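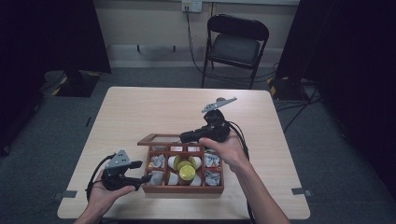 To: Clubs list
Subject: Re: Droneck replay and the appeal over player registration

Dear all,

Thank you to those clubs who replied before Thursday. The League office has been asked to set out the position formally, and I do so below, with the original query quoted in full.

> From: Match Secretary, Mallum Athletic
> To: Clubs list
> Subject: Droneck replay and the appeal over player registration
>
> We understand that our home win against Droneck has been set aside
> and a replay ordered. Our substitute goalkeeper was entered on the
> team sheet under registration 2101, which we believed to be current.
> The transfer form from Pasell was signed by both clubs in June.
> May we ask under which rule the result was annulled, whether the
> goals and cautions from the first match will stand, and who meets
> the cost of the pitch?

The result was annulled under Rule 54, which requires that a transfer be entered in the League register before the player takes part in a competitive fixture. A form signed by both clubs does not meet this requirement until it has been received and entered. Pasell have confirmed that they signed the form, and the League accepts that Mallum acted in good faith. For that reason no points have been deducted and a replay has been ordered in place of an award of the match to Droneck.

Goals scored in the annulled match will be removed from the records, including the leading scorers table. Cautions and dismissals will stand. Any player who has served a suspension arising from that match is not required to serve it again.
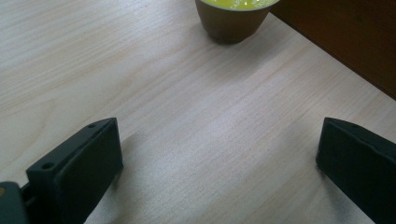
Tabletop with small cup, yellow-green lid.

On the matter of costs, the hire of the ground and the fees of the match officials will be charged to Mallum as the club responsible for the registration. Droneck may claim travelling expenses on Form 201, with receipts attached. Claims above the limit of 500 will be referred back to the club. Gate receipts from the replay, after costs, will be divided equally.

The replay will kick off at 7.30 p.m. at Mallum's ground. Only players who were properly registered with their club on the date of the original fixture may take part. The goalkeeper named in the query is therefore not eligible for the replay, although he may play in all other League matches now that his transfer has been entered. 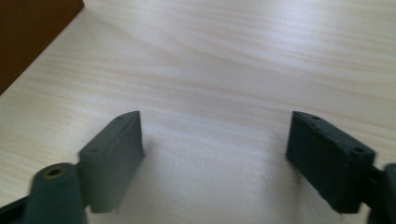
Table surface, pale grain, with dark brown object at upper left.

Rashti Rovers have asked whether their own fixture with Mallum is affected. It is not, as the player concerned was not named on either team sheet. That result stands.

Any club wishing to appeal should write to the League office by noon on Thursday, stating the grounds and enclosing copies of any documents relied upon. Letters should be signed by the club secretary. Appeals sent to this list will not be treated as received.

Yours faithfully,

Sepehr Vahidi
Registrations Secretary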